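Community > Phones and Tablets > Updates and Battery

Tablet restarts itself in the night and loses my alarm - can I stop it?

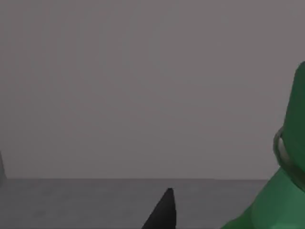 Question

Asked by Hanan Dabbas, October 7, 2025
5 comments | 8 shares

Hello all, I do hope somebody can help. My tablet is an Enmont, and it lives on the bedside table because I use it as my alarm clock. Twice now it has installed an update overnight, restarted itself and then sat there waiting for my PIN, so the alarm never went off. The second time I was 45 minutes late for work, which my manager took quite well, all things considered. I've looked through the settings and found something called Quiet Hours, but that only seems to silence the notifications. I don't want to turn updates off for good, I'd just like to choose when they happen.

Answers

Savvas Tsolakis
32 people found this helpful

Oh dear, you have my sympathy, mine did the same the morning I was meant to be catching a coach! Quiet Hours won't do it, you're right there. Go to Settings, then System, then Updates, and tap the little cog in the top corner (it's very faint, I missed it for ages). Change "Install overnight" to "Ask me first". It will still download the update in the background, but it waits for you to press the button. I do mine on a Sunday while I'm cooking and then put the PIN in straight away - the alarms come back once it's unlocked.

If you can't see the cog you may be on the older software, in which case you'll need to let it update one last time.

brakov_fan
2 people found this helpful

Get a Brakov, never had this.

Tesdale Lil
8 people found this helpful

Savvas is right about the cog, but do check it again after any big update. Mine went back to overnight last November and I only noticed by chance. I bought a cheap wind-up clock as well and I've grown rather fond of it, although it does tick.

Related questions
Smadi keyboard won't pair after update
Can I move an update to a memory card?
Enmont tablet warm while charging
How to back up alarms and reminders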